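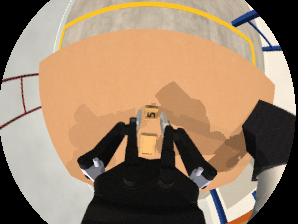 Gripper replacement and simulation licences: budget request for the coming year

Ngan-ling Hung
Posted 7/30/21
Members are invited to comment on the draft equipment request for the Suditby teaching laboratory. The draft provides for 3 two-finger grippers from Dosport at £965 each, and 18 simulation seats from Pretton at £259 each. Comments received will be attached to the submission.

roy_bench
I do not support the order of purchase. Block handling can be taught in simulation for the first term. The grippers should be deferred.

k.lab.suditby
I must disagree with the above. A simulated block does not wear out a fingertip pad. Students who have only worked on screen have needed a good deal of help at the bench, and the existing grippers are out of warranty.

roy_bench
Then one gripper and the full set of seats. Does the Dosport price include the mounting plate?

Ngan-ling Hung
It does not. The plate is quoted separately and I will add a line for it. The seats are renewed each July.

stores_2
Please also allow for spare pads. They were left out last time and had to be charged to consumables.

6 comments · 4 shares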